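Mugs and other things from the side table

I have been going through the mugs this month, mostly to find out which ones we still use. The cupboard in Funuvstead is smaller than the one we had before, and the mugs ended up on the side table with everything else that had no place yet. I put a red cloth down first so nothing would scratch. What follows is the part of the lot worth showing, with a line or two for each. Click on any of them for the larger size. Some were taken in the afternoon and some under the lamp, so the colors vary.

The plain brown one. Holds more than it looks like it should. Good for soup. There is a chip on the foot that doesn't show when it is standing up.

The tall one with the thin handle. Bought in Brivov on the way to the train station, when I needed something to keep pencils in. It is too narrow to wash properly by hand, so it has gone back to pencils.

The green pair. Seconds from the Darneo pottery outlet. They were sold as a pair, but one is slightly wider at the rim and they don't stack. I drink from the wide one.

The moon mug. White ceramic with pictures printed around the outside. A pale pink circle that I have always taken for a moon, over a stippled patch of blue-gray, and near the bottom a small cartoon figure with dark hair and a red outfit. I got it at the covered market in Dağdelen from a stall that mostly sold socks.
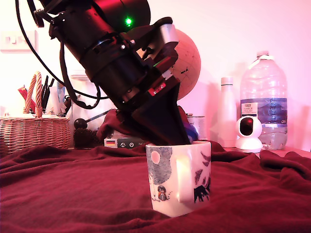
The stall had a whole row of mugs at the back and I picked through them for a while before I settled. Most had cats on them. I paid 70 for it, in coins, and carried it home inside a wool hat. It has been in daily use since then and goes through the dishwasher on the top rack. I wouldn't put a mug I really worried about through the dishwasher, but this one has held up fine.

There are dark navy shapes on the side by the handle, and we have never agreed on what they are. I say birds. The other vote in this house is for trees. If you hold the mug in your right hand you don't see the figure at all, only your guests do, so people who have been here often still notice it for the first time when it is handed to them.

The red cloth. Not a mug, but I have been asked about it before. It is a plain deep red sheet and it has never been ironed. I use it under anything breakable. Washed on its own, because the first time I washed it with towels I had pink towels.

The globe. Peach-colored, with small dark markings. It normally lives on the bookcase and came over to the table while I dusted. I would like a stand with a wider base for it. If anyone knows of one that isn't too tall, please leave a comment.

The small tin. White label. Tins like this are the reason the table fills up. I can't throw them away and I don't have enough small things to put in them.

The bottles. The slim white insulated one goes to work with me. The big clear plastic one with the white cap stays at home and gets filled in the morning. Neither fits in the cupboard under any arrangement I have tried, so they stand on the table for now.

The speckled one. Gray with darker gray. A gift, and heavier than I like, but it keeps coffee warm longer than the rest. Stays on the front of the shelf.

The enamel one. For camping only. It burns your lip if you are in a hurry. The enamel has worn through on the bottom from being set on gravel.

The espresso cup. One of a set of 2. The other went down the back of the stove in the old kitchen and stayed there when we moved. I keep salt in this one.

The blue one from the Brivov swimming club. Given out at the winter gala in February, when the club had ordered 100 and had plenty left over at the end of the evening. The lettering has nearly gone. I use it for rinsing paintbrushes.

Leaving the house: the two with the cracked glaze, the one shaped like a boot, and the travel mug with no lid. They are in a box by the door and can be picked up in Funuvstead any evening.

The shelf itself will get a page of its own once the brackets are on. It should hold 20 mugs in a single row if the handles all face the same way.

Comments (5)

teacup_drawer: Definitely birds.

Guest: Could I have the boot one if it is still there? I can come by after six.

Site owner: It is still there. Six is fine.

northwindow: For the globe, look at stands made for display plates or bowling balls. The ring type is low and wide. I have one under a globe of a similar sort and it doesn't tip.

Guest: Did the pink come out of the towels? I have the same problem with a tablecloth.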